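Search this site Search Reports Go

Pradis reuse packing trial: second progress report to Barua

Prepared by Selvaraj Siriwardena, Droma, Billodside
October 31, 2022

Where we are

The first report was written by my predecessor and it was cheerful. It said that packing household textiles into used shopping bags and used cartons would cut what we spend on new packaging, would take no extra time, and would be popular with the people receiving the goods. I have been running the trial at Billodside since September and I would put it more carefully. We have spent less on packaging. I can't yet tell you that we have spent less overall, and I suspect the people who want to hear that we have will be disappointed by the next set of accounts.

To date 565 packs have gone out under Pradis. That number will look good in a table, so please read the rest of this section before putting it in one. A "pack" in our log is anything that leaves with its own label. A single pillowcase in a sleeve is a pack. So is a carton of curtains that takes a grown adult to lift. My predecessor counted the same way, so the figures can at least be set side by side, but I wouldn't want them used to show output. I've asked for weights to be logged as well, and the scale is now on the bench where people will use it. It used to live behind the door.

Tape

I did not expect tape to take up this much of a report. It takes up more of the packing day than anything else we do.

A new carton wants a strip along the bottom and a strip along the top. A used carton wants those, and then whatever its history demands: old flaps that have gone soft, a corner that has split, a printed face somebody would like covered. A used bag wants something to keep the top shut, and plastic bags don't take tape kindly once the tape has touched a crease. The grant application assumed that a used carton would need no more tape than a new one. I have looked for the basis of that assumption and haven't found it.

We tried cutting strips ahead of time so that whoever is packing has them to hand. The idea came from the Droma head office, with a drawing attached. In practice a strip that has been cut and left waiting looks for something to stick to, and what it finds is usually itself. A folded strip is a wasted strip. You can pick at it, and people do, but by the time it's flat again the glue side is full of lint and it won't hold on cardboard.

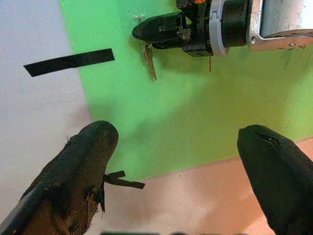 My view is that cutting ahead saves time only when the next step is ready, with the carton already closed and held. If the flaps are still up, the cutting should wait. I've changed the bench sheet to say so. Whether the sheet is being read is another matter, and I would rather not claim an improvement on the strength of a piece of paper.

The black tape we have now holds better than the thin clear stuff that came with the first order. It also shows. Two people on the receiving side have said that black tape on a brown box looks like a repair, and I don't think they are wrong. I see no reason to change it until someone can tell me what a return costs us, and at present the returns are lumped in with everything else under "handling".

Bags

The bags are the part of Pradis that everyone likes, me included, up to a point. They come in free, they fold down to nothing, and soft goods go into them faster than into any box. A folded tablecloth takes the shape of the bag and stays put. No filler is needed. If the whole trial had been about soft goods in big bags going short distances, I would be writing you a much warmer letter.

My doubts are these, in the order they bother me.

The tops. A bag that is properly full has its contents standing above the rim, and there is no flap to fold over. The handles can be brought across the load, and that does something. It doesn't keep rain out. We have been told that the van is dry. The walk from the van to the door isn't.

The sorting. Bags arrive in every size and every state. Before any of them can be used, someone has to shake it out, turn it over, hold it up and look for holes, and then decide. The application put no time against this at all. Over the sample I kept for myself, it was the slowest step after taping, and it's dull work that people rush.

The printing. Shopping bags carry the name of a shop. Ours are mixed, and the loudest of them are very loud. Barua's own guidance says that packs should be "plain where possible," and I would like to know how far that phrase is meant to stretch. I won't be paying anyone to turn bags inside out.

Handling. Thin plastic swings and slides when it is lifted by anything but the handles. If you take hold of the side, the load shifts to the other side and the bag leans. We now ask for the bag to be stood up on a flat surface before filling, and for the heavy folds to go in first. It's what any shopper would do and I'm slightly embarrassed that it needed to be written down.

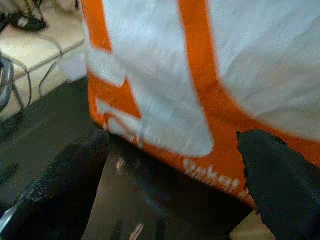 Boxes

Used cartons do better than bags on stacking and worse on nearly everything else. The tall narrow ones are the trouble. They are generous inside, but they won't stand true once the base has been opened and closed a few times, and people keep putting things on top of them. I have done it myself. A tall box beside the packing surface is exactly where your hand goes when it wants to put the scissors down.

I proposed in September that we stop accepting anything taller than it is safe to leave unattended. The reply from head office was that this would reduce the reuse rate. It would. A reuse rate that includes boxes we then have to prop up isn't one I'm keen to defend in front of your board, and I would ask that the target be looked at again before the spring.

One small thing in favor of the printed cartons: the people packing enjoy them. There's one here that announces "We Stay Up, So You Don't Have To." in heavy black letters and goes on about a good night's sleep. It has been quoted in this building every day I have worked in it. I can't enter that under benefits, and I'm mentioning it only so that you don't think the whole place is as gloomy as I am.

The packing surface

The application promised a proper bench for each packing spot. We have a bench in the main room and we make do elsewhere. In the side room, packing is done on a low black cabinet with a shiny top. It is a good height if you are kneeling and a poor one if you are not. The gloss is a mixed blessing. It wipes clean in a second, and offcuts of tape lift off it without a fight, but bags creep on it when they are being filled. A rubber mat would help and is in the budget lines below. I'd ask you not to approve the height-adjustable table that was quoted in its place. I have read the quotation and nobody has shown me what it would do that a mat and an ordinary table wouldn't.

Loose paper is the other complaint. Slips, sheets and bits of card end up around whatever is being packed, and some of them travel with it. We have had a delivery note turn up in the wrong pack. A tray would fix this, if it were emptied.

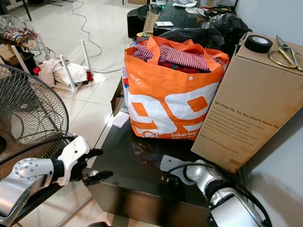

Side room cabinet: striped fabric in an orange "Dekat lagi" bag, with the black tape and gold-handled scissors on top of the tall box.

What the money has gone on

Of the nine budget lines, six are on plan. "Consumables" is over, and tape is the reason. "Training" is under, and I don't regard that as a saving, as the training simply hasn't been held. "Evaluation" hasn't been touched. I was told that the evaluation would be done by the same people who wrote the application. I would like that reconsidered too.

What I am asking for

Permission to move the unspent training money to consumables until the new year, with the training to follow out of next year's allocation.

A decision on tall cartons.

A plain answer on printed bags, in a form I can pin to the wall.

Seven more weeks before the next report. The schedule has me reporting sooner, and all I would have to send you is the same doubts with a higher pack count.

I'm not recommending that Pradis be stopped. For soft goods it seems to me a sensible way to pack, and I'd go on doing it without a grant. I am less sure about the cartons, and I don't believe the time figures in the first report. I have asked for the sheets behind them twice.

Selvaraj Siriwardena
Billodside

Comments

packing_shed_lil
We gave up on cutting strips ahead last year for the same reason. Stick one end to the edge of the table and let the rest hang, that's as good as it gets. And then somebody walks past with a sweater on.

R. at the receiving end
I'm one of the people who said the black tape looks like a repair. I stand by it, but the goods inside were fine and nicely folded. Please don't switch on my account.

Tomasz
Does the 565 include the packs that came back and went out again? Asking because ours did and we had to restate the whole year.

S. Siriwardena
Tomasz, it does if they were relabeled. I only found that out after sending this. It will be in the next one.

hemline
More bags please, fewer boxes. The bags I can carry up the stairs.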